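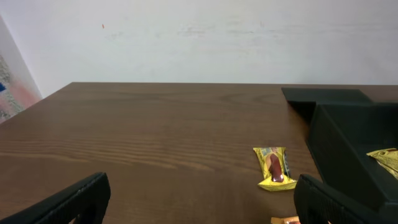
Pale grey marks on the wall behind the table

How do I get marks off a flat painted wall without leaving a shiny patch?

Linnea Aasen
We're renting a unit in Grurkby and move out at the end of July. The dining room wall has faint grey marks across the middle. I can't tell if they're scuffs or something left from when it was painted. I tried a damp cloth behind the door, where it won't be noticed, and rubbed too hard. Now there's a shiny spot the size of a loonie. The landlord says the colour is Trenel 373 in a flat finish. He has mentioned keeping $200 from the deposit for painting.
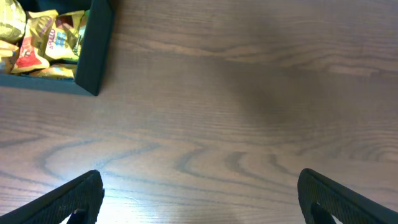 I'd like to sort it out myself if it doesn't mean doing the whole room. I have a sponge, dish soap and a small roller. I haven't bought any paint yet.

Tveit
Flat paint burnishes when you rub it, and washing won't bring the finish back. For the marks you haven't touched, dust the wall first with a dry microfibre cloth. Then put one drop of dish soap in a bowl of lukewarm water, wring the sponge out hard and dab. Let it dry overnight before you decide if it needs another go. Stay away from melamine sponges on a flat finish.

If the marks stay put they may be roller lines, and those only go with paint. Get a sample pot mixed to 373 and try it behind the door first. Old paint fades, so a fresh patch in the same colour can still show. In that case paint the one wall corner to corner and leave the others alone. 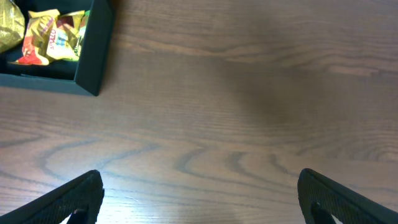 Do I need to prime over the shiny spot?

Only if it's stained or greasy. Otherwise sand it lightly with 220 grit, wipe off the dust and paint.

Cuvley
Just paint it. I did a wall like that in our old place in an afternoon, two coats with a 10 mm sleeve.
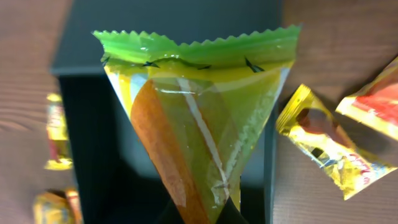 Don't use a brush for the middle, it leaves a different texture. Also look at your lease, mine said normal wear was the landlord's problem.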